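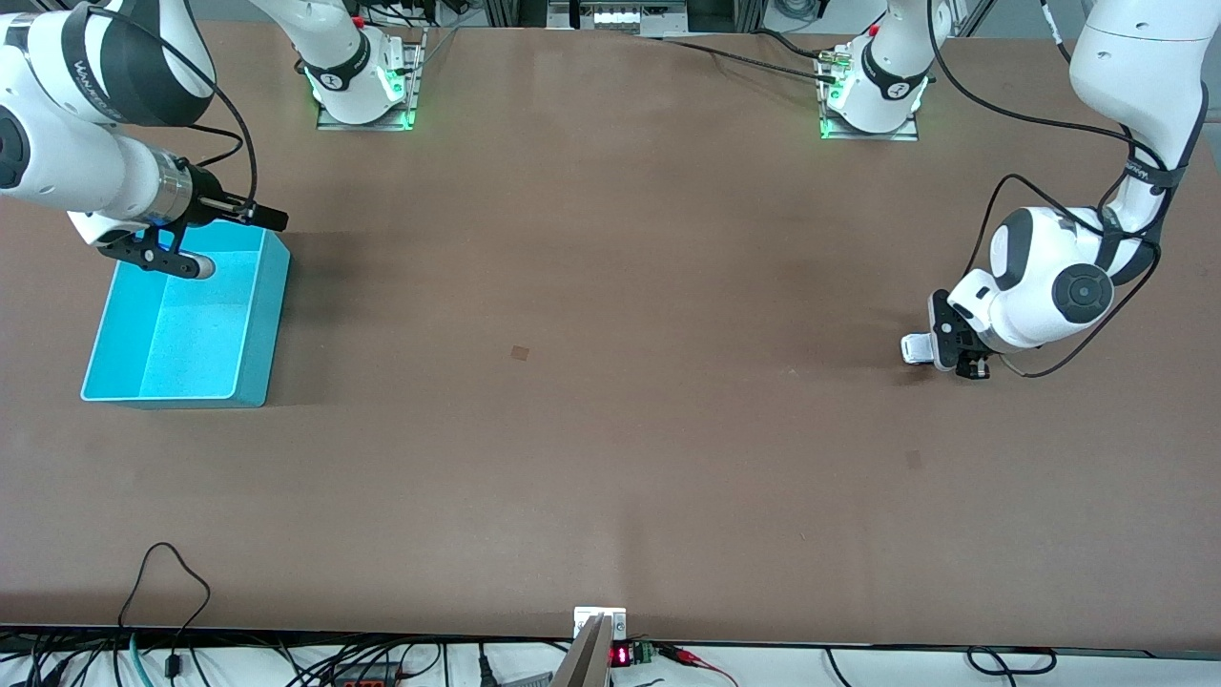
Setting Up a Bin on a Sorting Table

These steps cover placing a single open-topped plastic bin on a flat worktable for sorting small, light parts. They apply to seated or standing work. Allow one bin per category; the procedure is the same for each.

What you need

One rectangular plastic bin, walls sloping outward
Matte tabletop, clean and level
Tape measure
Low-tack masking tape
Damp cloth and dry cloth
A short level

1. Clean the surface

Wipe the tabletop with the damp cloth, then the dry one. Grit under a bin scratches a matte finish, and the scratches do not polish out. Wipe the underside of the bin as well.

2. Check the level

Set the level along the front edge, then at right angles to it. Adjust the table feet until both readings are centered. Round parts collect at the low side of a bin and make the fill height hard to judge.

3. Choose a color

Use a bin that contrasts with both the table and the parts. Blue or turquoise on brown is easy to find at a glance. A speckled interior can hide small pale parts; for those, choose a plain dark one.

4. Place the bin

Put the bin on the side of the hand that will drop parts into it. Keep its long side parallel to the front edge of the table. Leave at least 9 inches between the bin and the front edge so that sleeves clear the rim. Cables and hoses should run behind the bin, with no slack crossing the drop area.

5. Mark the position

Tape two opposite corners in an L shape, leaving a gap about the thickness of a coin between tape and bin. Lift the bin out and set it back twice. If it catches, move the tape.

6. Set the fill line

Fill the bin to two thirds of its depth and put a strip of tape on the outside at that height. For the washers used at Trurnell the line works out to 700 pieces. Weigh a full bin once and write the figure on the tape.

7. Test the drop

Release parts just inside the rim, near the center of the wall. Parts released from higher up bounce out. Run one full batch (ours is 129 pieces) and check the table for strays before moving the bin.

Lighting

A single overhead lamp leaves a shadow beside the bin. Keep unsorted parts out of that strip or add a second lamp on the opposite side.

Revised in October. Step 5 by Charoen Inthanon.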